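Flirnura Opens Its Winter Reading Season in Flaston With Longer Hours and a Brand New Story Trail

FLASTON, December – The Flirnura Reading Project is back for its ninth winter, and it's the biggest one yet! Starting this month, families in Flaston and neighboring Viston can borrow books until 9 p.m., follow a story trail through the old mill district, and join a read-aloud evening at one of 2 branch libraries.

Last winter 1,173 readers signed up, from preschoolers to great-grandparents, and between them they finished 3,573 books. Those are wonderful numbers for two towns this size, and the project team is hoping to see plenty of the same faces again, along with a lot of new ones.

"People kept stopping me at the grocery store to tell me what they were reading," said Signe Dalen, director of the Flirnura Reading Project. "One man had gone through every sea story we own and wanted to know when we were getting more. We ordered a whole shelf of them this fall, so I hope he's reading this."

Signing up is free and takes a couple of minutes at the front desk of either branch. Every reader gets a paper log with space for titles, a line or two of comments, and a drawing if you feel like making one (many adults do, and the drawings are terrific). There is no minimum number of books. Audiobooks count, comics count, and so does reading the same picture book to a toddler eleven nights in a row.

The new story trail is the part the team has been most excited to share. It runs from the Flaston branch down Sjöberg Lane to the footbridge and back, with large printed pages set up along the way. The story was written for the trail by Marit Bråten, a children's author who grew up in Viston, and it follows a lost mitten trying to get home before the river freezes. The whole loop is flat and works fine for strollers and wheelchairs. 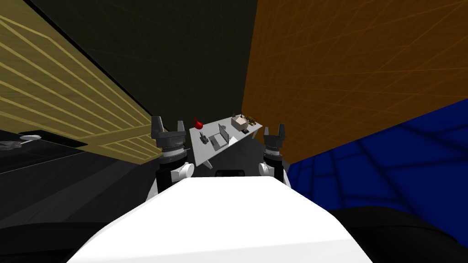
Bråten wrote the first version in one weekend and then spent most of the summer cutting it down. Each page had to be short enough to read out loud with cold hands and impatient kids, and each one had to end in a way that makes you want to walk to the next post.

"I tested it on my nephews, and they ran," Bråten said. "They ran the whole way, so I knew the page endings were working. Then I had to make the type bigger so their grandmother could keep up with the reading part!"

The read-aloud evenings return too, with hot cider and a wider mix of books than before. Mystery night was so popular last year that it now gets two sessions, one at each branch. There will also be a poetry evening, a ghost story evening for ages 12 and up, and a night where anyone can bring in a favorite page and read it to the room. Readers can use any language they like that night – last winter's guests brought pages in Norwegian, Spanish, Polish and Tagalog, and the listening was just as good when you didn't catch every word.

The Viston branch has rearranged its children's corner for the season, with low shelves facing the windows and a long bench where grown-ups can sit. The Flaston branch has added more large-print titles and a swap cart by the door. Take a paperback, leave a paperback, no card needed.

Finished reading logs can be turned in at either desk through the end of February. Everyone who hands one in gets a cloth bookmark, and comments from the logs will be copied out and pinned up in the Flaston entrance for others to browse. "That wall is where I get all my own reading ideas," Dalen said.

Story trail maps and the full list of evenings are available at both branches. Groups and school classes that would like to walk the trail together are very welcome and can ask at the Flaston front desk for a set of printed activity sheets.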